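티켓 1291
제목: Preda 양팔 로봇 가상 셀, 왼팔이 상판 위에서 멈춘 뒤 내려가지 않음
접수: 2022년 11월 16일
작성: 이시다 준페이(Junpei Ishida), Tusmont 셀 담당
담당: 에드가르스 톰(Edgars Toom), Hallum 기술지원
상태: 해결됨

안녕하세요, Tusmont의 이시다입니다. 지난번 관절 이름 건은 정말 감사했습니다. 덕분에 저희 쪽 설정 파일이 한결 읽기 편해졌고, 새로 온 분들도 이제 어느 관절이 어느 팔인지 헤매지 않습니다. 이번에도 신세를 지게 되어 죄송한 마음인데, 이틀을 혼자 붙들고 있다가 아무래도 여쭙는 게 낫겠다 싶어 글을 올립니다. 조금 길어질 것 같으니 차라도 한 잔 두고 읽어 주세요.

문제가 생긴 곳은 Hallum 시뮬레이터에서 돌리는 주방 셀입니다. 로봇 앞에 테이블이 두 개 있어서 왼쪽은 짙은 회색 상판, 오른쪽은 주황빛 나무 테이블이고, 물건은 대부분 왼쪽 상판에 올려 둡니다. 동작 계획은 전부 Greltness로 하고요. 실제 셀에 올리기 전에 여기서 먼저 돌려 보는 것이 저희 규칙이라, 가상 셀이 서면 그 뒤 일정도 같이 밀립니다.

증상은 이렇습니다. 왼팔에 상판 안쪽 물건으로 접근하라는 명령을 주면 팔은 잘 뻗습니다. 속도도 괜찮고 경로도 예쁩니다. 그런데 그리퍼가 상판 먼 쪽 가장자리 근처까지 가서는 그 위에 뜬 채로 멈추고, 마지막 하강 구간을 시작하지 않습니다. 오류 창은 뜨지 않고 로그에 "target unreachable, holding"만 한 줄 남습니다. 오른팔은 그동안 그리퍼를 위로 세우고 손가락을 벌린 대기 자세로 둡니다.

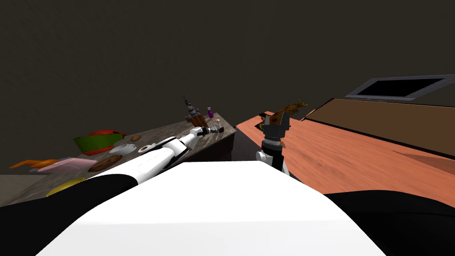
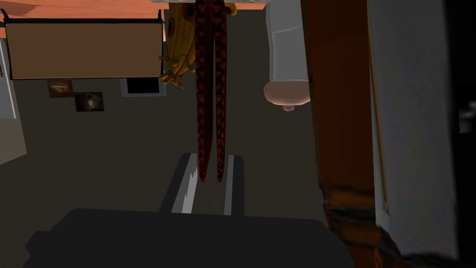
지금까지 해 본 것을 순서대로 적어 보겠습니다.

1. 셀을 초기화하고 같은 명령을 다시 보냈습니다. 같은 곳에서 멈춥니다.
2. 상판의 물건을 모두 숨기고 돌려 봤습니다. 혹시 컵이나 접시의 충돌 형상이 너무 크게 잡혔나 의심했거든요. 결과는 그대로였습니다.
3. 목표점을 일부러 높였습니다. 원래보다 25 mm 위로 잡으니 거짓말처럼 잘 갑니다. 다만 그 높이에서는 잡을 수 있는 물건이 없어서 기뻐할 일은 아니었습니다.
4. 하강 구간의 제한 스텝을 300까지 늘렸습니다. 멈춘 채로 기다리는 시간만 길어졌습니다.
5. 오른쪽 나무 테이블에서 오른팔로 같은 하강을 시켜 봤습니다. 이쪽은 문제없이 내려갑니다.

5번 때문에 저는 왼팔의 손목 쪽 관절 한계를 의심하고 있습니다. 지난주에 그리고레 블라드(Grigore Vlad) 씨와 함께 한계값을 조금 보수적으로 고쳤는데, 그때 뭔가 잘못 건드린 게 아닐까 싶어서요. 블라드 씨는 절대 아니라고 하시지만 저는 제 손을 잘 못 믿는 편입니다. 확인 부탁드립니다!

--- 답변 1, 에드가르스 톰

이시다 님, 안녕하세요. 이렇게 차근차근 적어 주시니 받는 쪽에서는 그저 고마울 따름입니다. 차는 정말로 한 잔 마시면서 읽었습니다.

먼저 관절 한계부터 보았습니다. 보내 주신 파일의 값으로 역기구학을 따로 풀어 보니 원래 목표점에서도 해가 나오고, 손목에도 여유가 있습니다. 그러니 블라드 님과 고치신 값은 그대로 두셔도 됩니다. (블라드 님께 안부 전해 주세요.)

제 눈에 걸린 것은 3번입니다. 높이를 올렸을 때 깔끔하게 풀린다면 팔보다 상판 쪽을 먼저 보고 싶습니다. 번거로우시겠지만 두 가지만 부탁드릴게요. Greltness에서 충돌 형상 표시를 켜시고 회색 상판에 형상이 몇 겹 붙어 있는지 봐 주세요. 그리고 하강 직전 계획기가 포기하기까지 걸린 시간을 로그에서 찾아 알려 주시면 좋겠습니다. 시간이 제한값에 닿아 있으면 탐색이 모자란 것이고, 훨씬 짧으면 시작하자마자 목표가 충돌로 판정된 쪽에 가깝습니다.

--- 답변 2, 이시다 준페이

톰 님, 찾았습니다! 아니, 톰 님이 찾으신 거지요.

충돌 형상을 켜 보니 회색 상판에 상자가 두 겹이었습니다. 하나는 보이는 상판과 딱 맞고, 다른 하나는 윗면이 25 mm 높습니다. 화면에서는 테두리가 거의 붙어 있어서 저는 처음에 선이 좀 굵게 그려졌나 보다 하고 넘어갈 뻔했습니다. 포기까지 걸린 시간은 167 ms로, 저희 제한값보다 한참 짧습니다. 말씀하신 두 번째 경우네요.

어디서 온 상자인지는 스nziana 대신 제가 변경 기록을 뒤져 알아냈습니다. 정확히는 생지아나 네아구(Sânziana Neagu) 씨가 휴가 중이라 메모만 보고 따라갔는데, 11월 초에 상판 모델을 새로 들여오면서 예전 상판의 충돌 상자가 이름만 바뀌어 남아 있었습니다. 예전 모델이 그만큼 두꺼웠고요. 나무 테이블은 그때 손대지 않아서 오른팔이 멀쩡했던 모양입니다.

그런데 지우려고 하니 "참조 중인 형상"이라며 막힙니다. 그냥 파일에서 줄을 지워도 될까요? 예전에 그렇게 했다가 셀이 통째로 안 열린 기억이 있어서 겁이 납니다.

--- 답변 3, 에드가르스 톰

축하드립니다! 줄만 지우는 것은 말씀하신 대로 위험하니 아래 순서로 해 주세요.

- 셀 파일을 다른 이름으로 저장합니다.
- 접촉 쌍 목록에서 예전 상자 이름이 들어간 항목을 모두 새 상자 이름으로 바꿉니다. 좌우 그리퍼 양쪽에 있으니 오른쪽도 잊지 마세요.
- 저장하고 셀을 닫았다가 다시 엽니다.
- 예전 상자를 삭제합니다.
- Greltness의 장면 캐시를 비웁니다. 이걸 빼먹으면 계획기는 계속 예전 상자를 피해 다닙니다.
- 목표점을 원래 높이로 되돌리고, 처음 한 번은 느린 속도로 하강시켜 봅니다.

첫 하강에서는 그리퍼와 상판 사이 거리값을 함께 띄워 두시길 권합니다. 음수가 나오면 바로 멈추고 저에게 알려 주세요.

--- 답변 4, 이시다 준페이

적어 주신 대로 했습니다. 접촉 쌍은 오른쪽을 정말로 잊을 뻔했는데, 미리 말씀해 주셔서 살았습니다. 캐시를 비우고 느린 속도로 내려 보니 왼팔이 원래 목표점까지 내려가고, 거리값도 음수 없이 끝났습니다. 평소 속도로도 다시 돌려 봤고 holding 메시지는 나오지 않습니다. 제한 스텝도 원래 값으로 되돌려 두었습니다.

모델을 교체할 때 충돌 형상 표시를 켜고 확인하는 항목을 저희 점검표에 넣었습니다. 블라드 씨께는 제가 커피를 사기로 했습니다. 톰 님도 Tusmont에 오실 일이 있으면 꼭 들러 주세요. 티켓은 닫아 주셔도 됩니다. 늘 고맙습니다.

--- 상태 변경: 해결됨 (에드가르스 톰)

관련 티켓
Preda 좌우 팔 관절 이름이 설정 파일에서 뒤바뀌어 표시됨
Greltness 장면 캐시가 셀을 다시 연 뒤에도 남아 있음
접촉 쌍 목록 일괄 변경 기능 요청 (와풀라 키오코)
Hallum에서 모델 교체 후 충돌 형상 이름이 자동으로 바뀜
대기 자세에서 그리퍼 열림 폭 기본값 문의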